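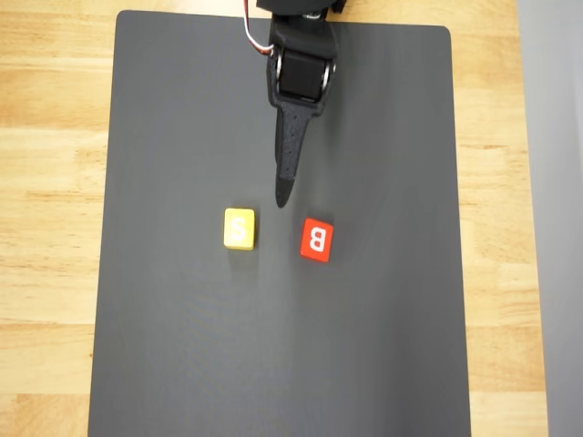

The gripper over the yellow S block and the red B block on the work mat.

Trernum Robotics Club
Progress report to the Juhl Fund, second term

Prepared by Shirin Mirzaei, club advisor

Where the project stands

The block-sorting project is in its second of three terms. The arm is assembled and wired, and students can run it from a laptop without an adult at the keyboard. The goal in our application was an arm that picks lettered blocks off a mat and sets them down in an order the user types in. Picking works on most tries. Placing in order does not work yet.

Work this term

Students recorded 458 practice picks by hand control between January and the end of term. Each one starts with the blocks set down at a new spacing and angle. The Hutard team (the clubs here name their own teams) did most of the recording. The Trirkton team wrote the script that sorts the recordings and throws out the ones where a block left the mat.

In the last round of testing the arm ran 60 picks on its own and completed 43 of them. Most of the misses came with a block turned at an angle to the gripper. The finger touched a corner and pushed the block away. Straight blocks are now fairly dependable.

Reading the letters is a separate program and is behind schedule. It confuses B and 8 on our printed test sheets, and it slows down when the room lights are off. Two students are rewriting it over the break.

Attendance and sessions

We meet after school and on Saturday mornings. Saturday has been the better session for testing, as the arm can stay set up for three hours. Fourteen students are enrolled and eleven come regularly. We lost two seniors to spring sports and have not replaced them.

Spending

The term budget was $956. We have $79 left. Most of the money went to replacement servos, with the rest on filament and a second power supply. The servo order was larger than planned - we stripped gears on two of them in the first month, before Troels Blöndal helped the students lower the torque limit.

Next term

1. Retrain on angled blocks, with at least 200 new recordings.
2. Finish the letter reader and connect it to the arm.
3. Run the full task, three blocks in a typed order, at the spring open house.

We are not asking for more money at this point. We would like to move the final report back two weeks so it can include the open house results.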